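Lurnum Community Sewing and Repair Room
Progress report to the McKinnon Fund, first half of the grant period

Dear colleagues,

Please find our report for the first six months. I follow the headings of your form, but I have joined "activities" and "outputs" into one part, as we were told by telephone that this is allowed.

1. What we have done

The room opened in January, two weeks later than we planned. The delay came from the electrical inspection, which had to be repeated after the landlord changed the fuse box. From then on we have held open hours three evenings a week, from 5 p.m. to 8 p.m., and a morning course for beginners.

In this period 173 people signed in at least once. Our target for the whole year was 100, so we had set it too low. Many visitors came only one time, with a broken zipper or trousers which were too long, and we do not expect all of them to come back. The beginner course has six places and was full in both rounds.

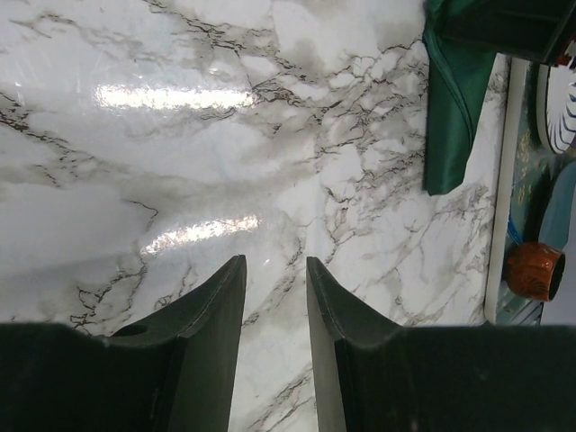

The most asked repair is still the zipper. After this come hems, torn pockets and elbows of sweaters. We had prepared a lesson on curtains, but there was little interest, and we moved those hours to darning. We also started a mending shelf, where people leave clothes they do not want any more and others may take them for practice. The shelf is used so much that we now empty it at the end of every month and give the rest to the textile collection.

2. Materials and equipment

We bought four sewing machines, one overlock machine and two ironing boards, all from Cudik. One machine was delivered with a damaged foot pedal and was replaced without cost. Thread and needles are cheaper than in our budget, scissors are more expensive. Fabric for the courses is mostly donated. We ask donors to wash it first, and most of them do. 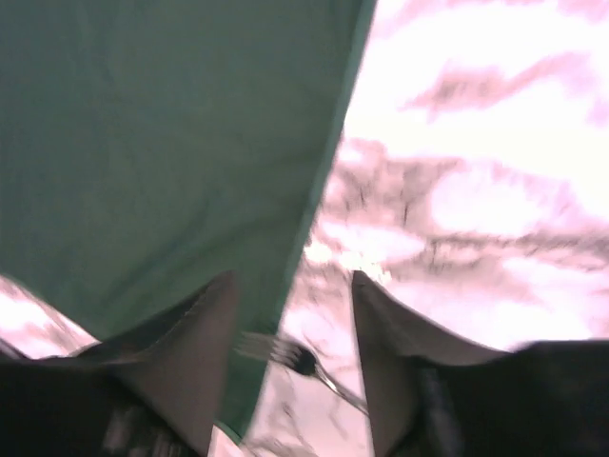
Green cloth with a smooth, matte surface.

We have learned that plain cloth in one color is better for beginners than printed cloth. The stitches are easier to see, and the teacher can find the mistake from the other side of the table. Stretch fabric we keep for the second course. It was a source of tears in the first round, and two participants almost gave up on it.

3. What participants say

We collected short comments on paper cards at the end of each course. The answers are mostly positive, with some complaints about the light in the back corner and about the waiting time for the overlock machine. The most useful remarks were about the teaching of hems.
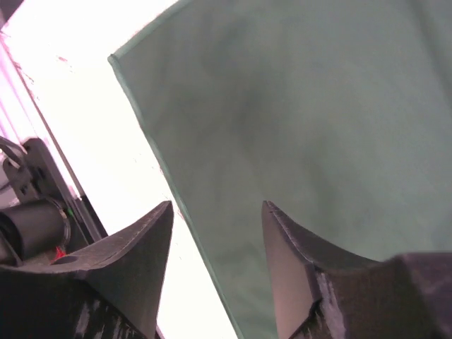

Kamrul Begum wrote that the hem lesson should be split in two, with all measuring and pinning on the first day and all sewing on the second, as people who hurry with the pins must open the whole seam again. He also asked for a printed sheet with the steps, in larger letters.

We followed this advice in the second round and it works better. The printed sheet exists now in English, and a second language will be added when the translation is checked.

4. Problems

The waiting list is our main problem. There are 30 names on it for the beginner course, and with the present teaching hours we cannot offer all of them a place this year. A smaller problem is storage. The cupboard promised by Karkano has not arrived - we have written to them twice - and the fabric stands in boxes in the corridor, where it must be moved each time for the cleaning.

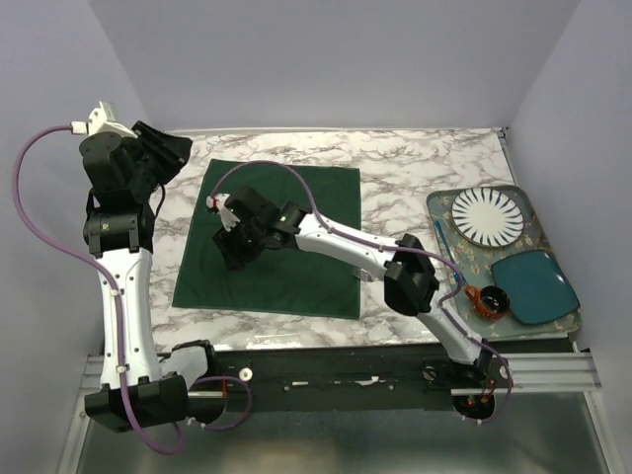

5. Next period

We would like to move part of the money left from the thread budget to teaching hours, so that a third round of the course can start. The change is small and does not touch the total sum. Please let us know if a written request on your own form is needed for this, or if this report is enough.

We will also repair the lamp in the back corner, buy two more pairs of fabric scissors and open the mending shelf during the morning course. The receipts are attached in the order of the budget lines. The receipt for the second ironing board is a copy, and the shop will send the original.

With kind regards,
The coordination team, Lurnum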